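Simulation-first purchasing

Simulation-first purchasing is the practice of planning a robot cell in software before ordering any part of it. It is popular with buyers whose budget for hardware is 3 percent of their enthusiasm. The term is credited to Malsha Biswas, a planner at Dalbridge, who had been asked to cost 37 layouts by March.

A typical trial hangs an arm over a perforated platform stocked with plates, mugs, crates and a cabinet with a drawer. 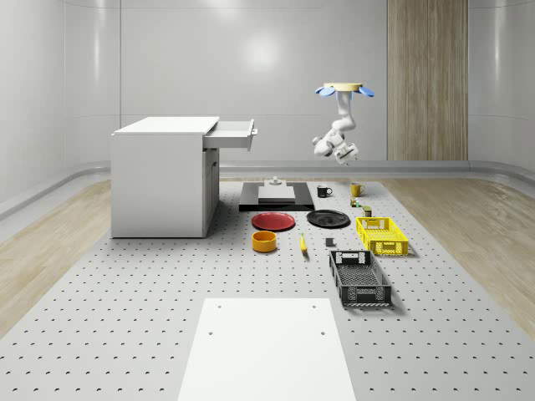
Costs

Simulated crockery is free. Imden charges 956 dollars a seat for its planning software - training is extra, as is the manual.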